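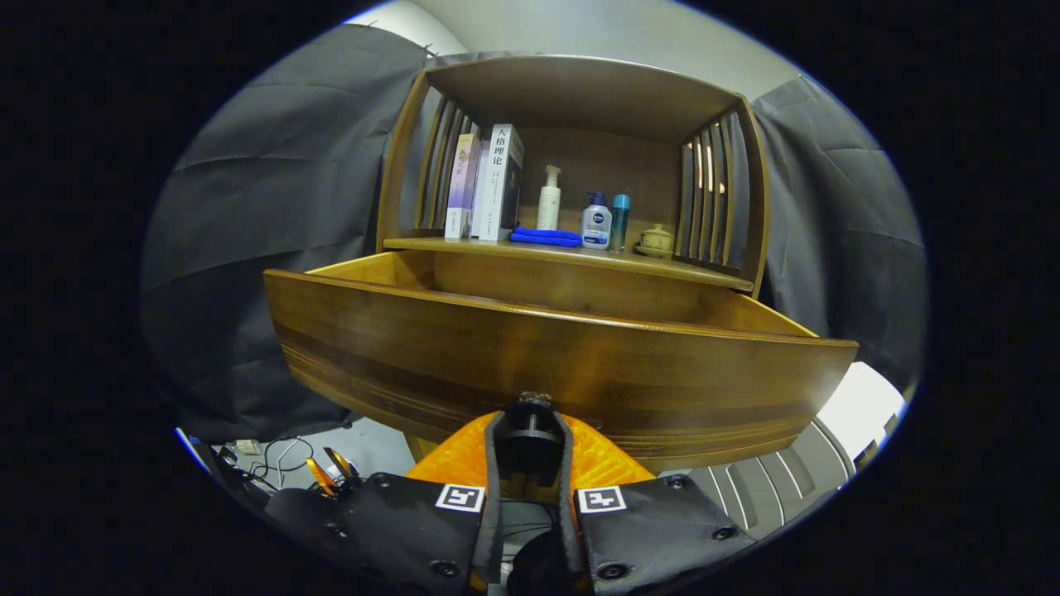
Session 4: The bedside cabinet, or where things go to be forgotten

Handout for the Household Order evening course. Tutor: Myrto Bakalis. Please bring it back next time, as I only print 23.

Last time we did wardrobes, and I'm told Harvey Landry has since found the floor of his. Tonight is smaller furniture and, I'm afraid, harder decisions.

1. Drawer first

Take everything out and pull the drawer right open. Look at it empty for a minute, as ours is at the top of this sheet, with the pale wood showing and a fine stripy front doing its best to impress. You may never see yours like this again. Don't put anything back until the shelf is finished. A drawer filled early is just a cupboard for postponed arguments.

2. The shelf

Sort by height and by use, in that order. Books stand upright at one end, against the side. Ours are in Chinese, and one is 人格理论, theories of personality, a subject you will get plenty of once you start tidying someone else's half of the bedroom.

Bottles go in the middle, where a hand finds them. Fold a cloth and keep it with the pump bottle. Pumps dribble. I have a ring on my own cabinet at home that has outlived two coats of Gadley wax.

Anything breakable goes at the far end, away from the books. A lidded cup belongs on its saucer – not beside it, not under it, not on top of the personality theory.

3. The thing lying down

Every shelf has one. It is usually a tube, and it lies at the front because it won't stand up and you couldn't face deciding. Compare:

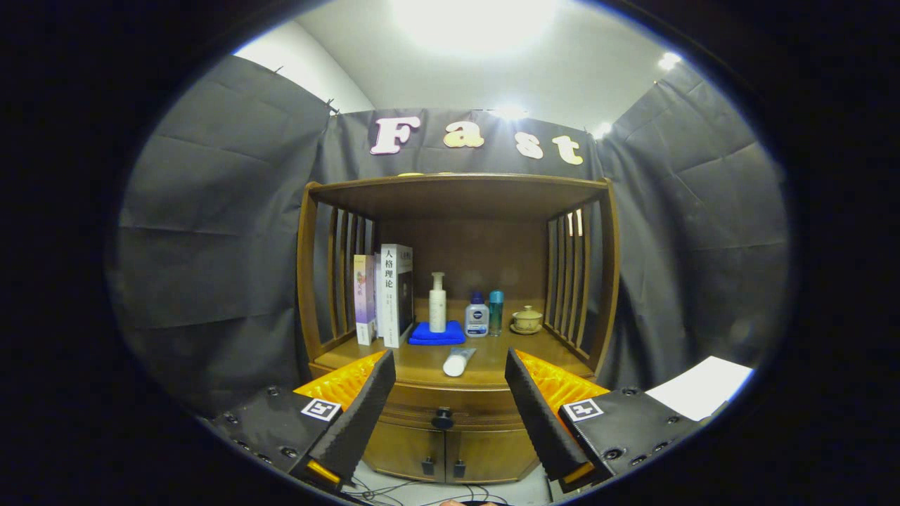 Fig. 2. Shelf with tube, front edge. Lettering on the cloth behind: "Fast".

Fast is one word for it. You have three choices with a tube: stand it on its cap, put it in the drawer, or finish it. Hélène Li asked last year about cutting the end off to get at the last of the cream. Yes, but then use it that evening.

4. For next time

Do one cabinet, your own. Allow 14 minutes and write down what you threw away. Aileen Espiritu has the spare sheets if you lose this one, probably in a drawer.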